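Projects > Walls and Windows > Cloth backdrop with cut-out letters

Print this page | E-mail this page

Putting up a name on a black cloth backdrop

Most guides to this job start with a shopping list and a special frame. I doubt you need either. A black sheet, some binder clips, pins and a stack of colored card will do it, and you can have it up before lunch on a Monday.

1. Cut the letters

Draw fat, rounded shapes. Thin elegant letters look fine on the table and vanish on a wall. Leave a narrow white edge when you cut, even if it seems fussy. I thought it was a waste of time until I put a dark purple letter on black without one.

Printed sets exist. I bought one from Istik, 29 letters in a bag, and used 4. The next time I cut my own.

2. Hang the sheet

Clip the top edge first and let the rest drop. You will read that the cloth must be ironed and stretched flat. I have ironed one and I have left one alone, and from the other side of the room I couldn't tell you which was which. If creases bother you, use a steamer once the cloth is up.

Be careful with adhesive hooks. The packet may promise 900 grams each, but I would test one overnight with the cloth on it before trusting the rest.

3. Pin the words

Start with the biggest line and work up. Lay it out on the floor first - standing back from a floor is easier than moving pins. If the name has two words, make one smaller and bend it into a shallow arc over the other.

The "Fast UMI" backdrop has the small word curved along the top in pale colors, with orange, yellow and purple kept for the three big letters. Black binder clips hold the top edge of the sheet. A few letters lean, and I would leave them leaning.

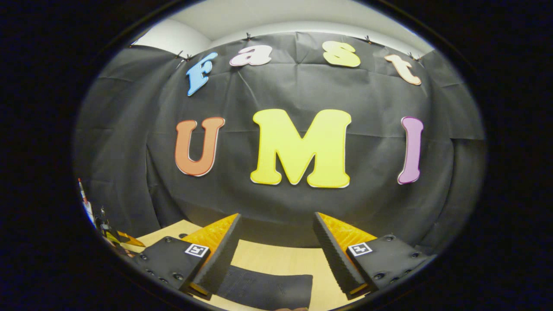 4. Check it from the door

Walk out, come back in and read it. If you have to stop and work out a letter, move that one and leave the others. Wider gaps usually help more than straighter letters. Mine were 12 centimeters apart on the last one and could have stood more.

Take the pins out before you unclip the sheet. I did it the other way around once.

Contact | Copyright Osiditz | Back to top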